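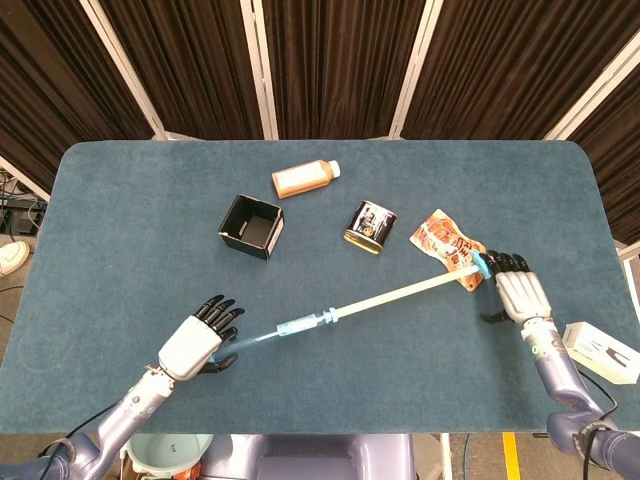 Jun 18, 2023

The Zarnar parent and child sessions have now reached the midpoint of the programme, and this entry records the facilitation notes agreed after the second run. The purpose remains the one set out in December: to give children aged five to seven practice in naming a feeling before acting on it, and to give the adults with them practice in listening without correcting. 

Session 2, observations

The Pelano story cards were used in place of the puppets. Children spoke more readily about the character in the card than about themselves, and several moved to "I" without being asked. Parents tended to answer for the child during the first exercise. The written prompt on the adult sheet ("Wait, then ask again") was not read by most of them and should be spoken aloud by the facilitator at the start.

The card showing the lost shoe caused confusion. Two children took it to be a story about being told off. Replace it, or move it to the end.

The quiet corner was used as intended. One adult asked whether a child who leaves the group should be brought back. Standing guidance applies — the child is told once that the place is being kept, and is then left alone.

Materials

Yüksel rating sheet: the five faces are too alike. The middle three were marked almost at random. A three-face version is to be drafted before session 4.
Adult handout: cut to one side of paper. Current text runs to 2000 words and should be nearer half.
Stelley timer: too loud. Use the sand timer.

Numbers

14 families enrolled. 124 rating sheets returned and entered to date, including those from the pilot. Sheets without a session code have been set aside and not entered.

To do

Redraft the opening script so that adults are welcomed before the rules are given.
Check consent forms for the families who joined after the first session.
Ask whether grandparents may attend in place of parents — the protocol does not say.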